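Ticket 66: Left finger lets go early on thin cartons (hand-held gripper, mixed box)
Opened by Lumturie Bošković, 31 Aug 2022. Status: open, fix on trial 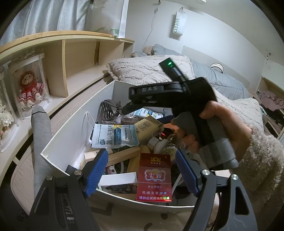 Why does the gripper report a firm hold when the item is already slipping?

The hold signal comes from how far the fingers have closed, and it says nothing about grip force. If one pad sits a little proud of the other, the fingers reach the "closed" position with the item pinched at one corner, and the log marks it as held.

Lumturie Bošković wrote:
I was sorting the mixed box, cartons and packets first, and got 9 drops in 18 lifts. All 9 were stiff, upright things like the cigarette pack. Soft packets came up great every time! The log shows "held" on all of them, so Etia thinks we had a perfect run. Firmware is the one from May.

Stojan Kelmendi wrote:
Oh, this is a good one, thank you for keeping the log! I lined up the finger position trace with the hold flag and the left finger stops a hair before the right on every single drop. Can you check whether the pad moves if you push it sideways with your thumb? Power off first please, the fingers can still snap shut after a fault.

Lumturie Bošković wrote:
Powered off, pushed it, and yes, the left one rocks. Right one is solid. The screw on the left turned a bit under the driver before it bit.

Stojan Kelmendi wrote:
Love it, that matches the trace. Snug the screw, no thread glue yet, then run the zero routine in Etia with nothing between the pads. Old offset has to be cleared or it will just load it again.

Lumturie Bošković wrote:
Done. First try it loaded the old offset (I skipped the clear, sorry). Second try took. 10 lifts on the same carton, one drop. So much better, I was cheering.

Hrvoje Vasić wrote:
Jumping in from the Skirnora side. We had the same rocking pad, and it came loose again within a day without thread glue. Also please don't mark the May runs as good until somebody has rechecked the hold flags.

Stojan Kelmendi wrote:
Agreed on both. Thread glue goes on once the last drop is explained. I'm asking Valbona to add a slip check to the hold flag so it looks at finger travel after the lift too, and I can't wait to try that one.

Next: Lumturie to repeat the 18 lifts and attach the trace.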